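Sorting the bits and bobs: two baskets and a scrap of paper

If your house is anything like ours, there's a spot where everything lands at the end of the day, and by Monday it has become a sort of museum of small things. Ours was a lovely old sideboard (1878, according to the bloke in Otesden who sold it to us, and who am I to argue) and you could not see the top of it for bananas, pens and sticky tape. Jasper Peeters, my neighbour over in Laltunley, finally talked me into the two basket method, and I've been happily boring people with it ever since!

All you need is a pair of matching baskets, nice and shallow so nothing gets lost at the bottom, and a sheet of paper to go under each one. Write what belongs there in dark pen, big enough to read from the doorway. Don't fuss over your spelling, the family will know what you mean. Then put the baskets well apart, tip the muddle out in between, and pop things in one at a time. 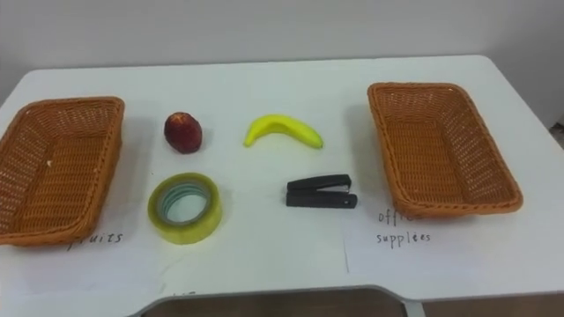
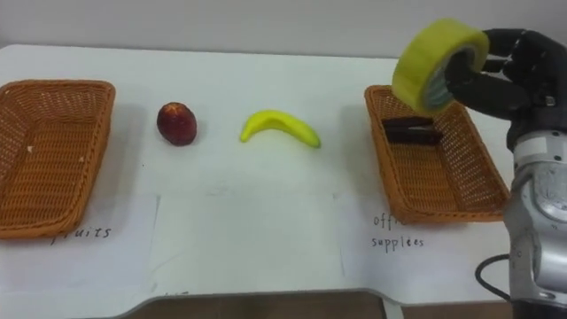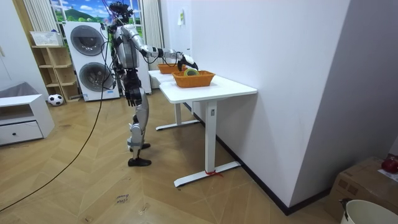 Woven baskets on white tabletops, with tape among the things to sort.

A few more bits I've picked up along the way. Slide the paper forward before you start, or the basket rim will sit over your lettering. Give the fruit basket a good shake outside every week, because crumbs and little specks do love a woven bottom. Keep bananas away from the apples if you can spare another bowl, as they'll colour up and go soft much faster in company. And staplers go in the office basket closed, please, I have the sore thumb to prove it.

Mine took 13 minutes the first time, including a cup of tea.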